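## 4. Setting Up a Campaign for an Episodic Series

This section covers the creation of a crowdfunding campaign in Tillima for a series released in two or more episodes. For a single film, a recorded stage show, or a comedy album, use Section 3.

Last revised Monday, December 3, 2018.

### 4.1 Before you start

Have the following ready:

- A verified producer account. Accounts opened with a guest login cannot receive funds.
- A linked Prolow payment profile in the same legal name as the producer account.
- The series title, the number of episodes, and a working title for each episode.
- A pitch video and one still for the campaign header.
- Written consent from every performer who appears in the pitch video.

**Note:** Tillima checks the producer name against the Prolow profile when the campaign is submitted, and again when funds are released. A difference in punctuation is accepted. A difference in spelling is not.

**Note:** If the series has a fiscal sponsor, link the sponsor's Prolow profile. The sponsor must also accept the producer role under **Account > Roles** before step 7 below.

### 4.2 Create the campaign

1. Sign in and open **Campaigns > New > Episodic**.
2. Enter the series title. The title becomes part of the campaign address and is locked after launch.
3. Enter the number of episodes. Count only the episodes to be paid for by this campaign. A pilot that has already been released goes under **Prior work**.
4. Enter a logline of one sentence. The logline is shown in search results, in backer emails, and on the shared link card.
5. Choose a funding type:
 - **Fixed:** funds are released only if the goal is met. All pledges are canceled if it is not.
 - **Open:** funds are released at the close of the campaign, whatever the total.
 - **Per episode:** each episode has its own goal. Episodes are released in order.
6. Enter the goal. The field takes whole dollars with no symbol.
7. Select the producer of record from the list. If the list is empty, return to Section 4.1.
8. Click **Save draft**.

**Caution:** The funding type cannot be changed once the first pledge has been received. Canceling the campaign and starting a new one does not carry over pledges, comments, or followers.

For a per-episode campaign, the goals do not have to be equal. In the Hadbridge series, the first episode carried a goal of $4,000 and the later episodes were set higher, to cover a second location and the music license. Tillima shows backers only the goal for the episode now open, with the others listed under **Coming next**.

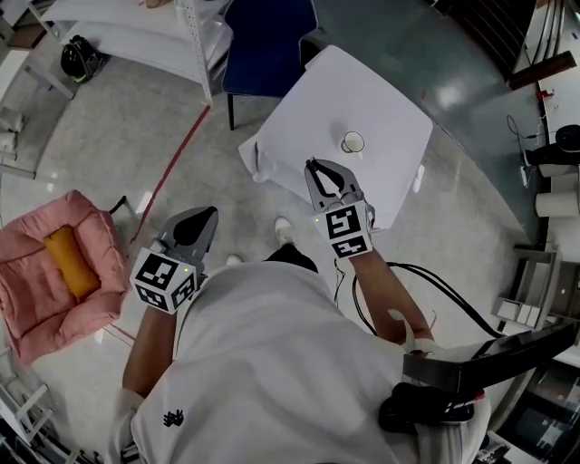

*Figure 4-1. Hand-held grippers, near a white table.*

### 4.3 Add the pitch video

1. Open the draft and select **Media > Pitch**.
2. Upload the file, or paste the address of a video that is already hosted elsewhere. Hosted videos must allow embedding.
3. Wait for the status to change from **Processing** to **Ready**. The page may be closed while the file is processed.
4. Select a poster frame. If none is selected, the first frame of the video is used. On a video that fades in, the first frame is black.
5. Upload a caption file under **Media > Captions**. Captions burned into the picture do not meet the caption rule.
6. Under **Rights**, mark every item that applies: music, archive clips, trademarks, or likeness of a public figure.

**Note:** Parody does not remove the need to complete the **Rights** form. If a sketch copies the set, theme song, or opening titles of an existing show, mark **Parody of existing work** and give the name of that work. Review takes longer when this item is found during the check and has not been marked.

**Caution:** Replacing the pitch video after launch resets the view count to zero. Edit the description text instead where possible.

### 4.4 Set up reward tiers

Each tier has a price, a title, a description, a delivery month, and a quantity. Quantity may be left blank for digital rewards. It is required for anything that must be made, mailed, or attended.

1. Open **Rewards > Add tier**.
2. Enter the price. The lowest price allowed is $2.
3. Enter the title and description. Describe what the backer will receive. Do not describe the project again.
4. Set the delivery month. This is the month in which the reward leaves the producer, not the month in which it arrives.
5. Enter the quantity.
6. If the reward must be mailed, turn on **Collect address** and set the shipping charge by region.
7. Click **Save tier**. Repeat for each tier.
8. Drag the tiers into order. Tillima does not sort them by price.

| Tier | Price | Quantity | Collect address |
|---|---|---|---|
| Thank-you in the credits | $2 | Blank | Off |
| Early access and signed script | $35 | Required | On |
| Table read | Set by producer | Required | Off |

**Note:** For credit rewards, Tillima asks each backer how the name should be shown. The list can be exported from **Rewards > Credits** as a text file. Names are exported exactly as typed, and should be read through before they are passed to the editor.

**Note:** A table read held in person is treated as an event. The venue address is hidden from the public page and sent only to backers of that tier.

**Caution:** A tier cannot be deleted after it has been chosen by a backer. It can be closed to new pledges. The price of a closed tier stays visible on the page.

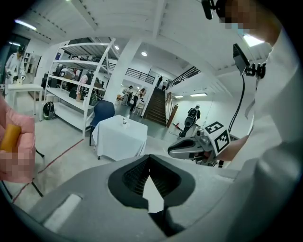 Olaia Montes

### 4.5 Assign team roles

A campaign may be edited by more than one person. Roles are set for each campaign separately and do not carry over to the next season.

- **Owner:** may edit all fields, launch, cancel, and request payout.
- **Editor:** may edit text, media, and rewards. May not launch.
- **Updates:** may post updates and answer comments.
- **Viewer:** may see the pledge total and the backer list without email addresses.

To add a person:

1. Open **Team > Invite**.
2. Enter the email address and select a role.
3. Click **Send**. The invitation stays open until it is accepted or withdrawn.

If a public relations or distribution firm is handling the launch, give it the **Updates** role. When Vasiliauskas is named as distributor, select it from the **Partners** list instead of sending an invitation. The partner entry adds the distributor's name to the page footer and gives it the **Viewer** role automatically.

**Caution:** There can be only one Owner. Transfer of ownership must be confirmed by both parties, and blocks payout until it is complete.

### 4.6 Submit for review and launch

1. Click **Preview** and read the page as a visitor. Check it at phone width.
2. Play the pitch video to the end with captions on.
3. Click **Submit for review**. The draft is locked during review.
4. If the status changes to **Returned**, open **Review notes**, correct the items listed, and submit again. Items that were accepted earlier are not checked a second time unless they have been changed.
5. When the status changes to **Approved**, choose **Launch now** or **Schedule**.
6. For a scheduled launch, enter the date, the hour, and the time zone. The time zone defaults to that of the producer account.

**Note:** An approved campaign that has not been launched by the end of February in the following year must be reviewed again.

### 4.7 Faults during setup

**The Save draft button is gray.** A required field is empty. Required fields have a red bar at the left. Check collapsed panels, which do not show the bar.

**The pitch video stays on Processing.** Cancel the upload, export the file again with a constant frame rate, and repeat Section 4.3 from step 2.

**"Producer name mismatch" appears on submission.** Compare the name under **Account > Legal** with the name in Prolow. Correct whichever one is wrong. After a change in Prolow, sign out of Tillima and sign in again.

**The shared link card shows an old logline.** The card is stored by the site on which it was posted. Use **Share > Refresh card**, then post the link again. Cards in messages already sent will not change.

**A tier shows as sold out with no backers.** The quantity was entered as zero. Clear the field or enter the correct number.

Payout requests are covered in Section 5. Backer updates, including release notices for each episode, are covered in Section 6.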